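Tabletop Arm Planning Package from Merkanham
Simulation license, buying guide and budget worksheet, sold as one item
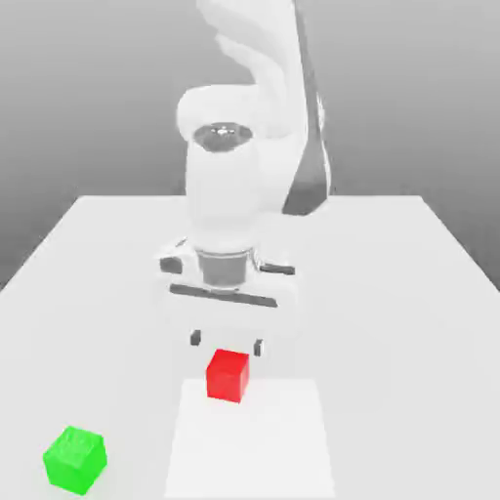

We have been selling small automation equipment long enough to know that the hardest part of a first purchase usually comes well before anybody opens a crate. People call us with a perfectly good idea and a number their boss has given them, and what they want to hear is whether the two go together. Sometimes they do! Quite often, though, the number covers the arm and leaves out everything the arm is going to stand on, hold things with, and be plugged into. The Planning Package grew out of those phone calls, and we are very fond of it.

You get a twelve-month seat in Trirnosetti, the simulation software we use ourselves when we quote a cell, along with the printed buying guide and the worksheet that goes with it. Trirnosetti comes loaded with a starter tabletop, an arm with a two-finger gripper, and simple colored cubes for it to work on. Cubes may look a bit plain when your real part is a molded cap or a bag of screws, but please do start with them. They let you settle the reach, the table size and the order of moves, and you can bring in your own part drawings once all that has calmed down.

What's in the package
Trirnosetti single-seat license, 12 months
Starter tabletop project, ready to open
Buying guide, spiral bound (it lies flat on a bench, which we insisted on)
Budget worksheet, on paper and as a spreadsheet
One planning call with our applications desk

Price: $1,012
Item: Merkanham Planning Package, single seat
Ships within the United States. The license key goes out by email and the guide follows in the mail.

Working through the budget
The worksheet is split into what you pay once and what you keep paying. On the first side go the arm, the gripper, the table or stand, guarding, cabling, freight and installation. On the second go software renewals, spare finger pads, training for new people, and the hours somebody on your own staff will spend looking after it all. That last line is the one our customers tend to leave blank, and we do wish they wouldn't. Put in a person's name if you can, and ask them before you write it down.

We also suggest keeping $2,000 aside for the gripper alone, separate from the arm. Fingers that suit one part may be hopeless on the next, and it is so much nicer to have the money waiting than to go back upstairs and ask for it. If you don't need it, wonderful, it will buy you a decent stand.

Which arm should I be looking at?
The package isn't tied to any one maker. The guide has chapters on the Ostton bench arms and the Nyamweya compact line, both of which we stock, and a longer chapter on how to compare anything else you've been quoted for. Look at payload with the gripper already attached, reach at the height you'll be working, and what the warranty says about shipping the arm back. Do make sure the doorway is wide enough for the crate as well (we have had that call more than once).

A note from the applications desk
"I like people to bring me a messy worksheet," writes Emmanuel Kariuki, who takes most of the planning calls. "Crossed-out numbers are fine. I would much sooner talk about a guess you're worried about than look at a tidy total. Send it over the day before if you can, and tell me how many parts you need in a shift, even if the answer keeps changing."

Before you order
Trirnosetti runs on an ordinary office desktop or a recent laptop, and the system requirements sheet is on the Downloads tab. A simulation will help you a great deal with layout, but it can't promise how a real part will behave between real fingers, so please leave room in your schedule for trials with samples. If you buy an arm from us within the license year, we take the full price of the package off the invoice. Orders placed in December are processed after our year-end stock count, so allow a little extra time then.

Schools and training centers can ask for the classroom version, which has the same contents with extra seats and a longer call. Use the quote form and choose Planning Package from the list.

Page last updated March 30, 2024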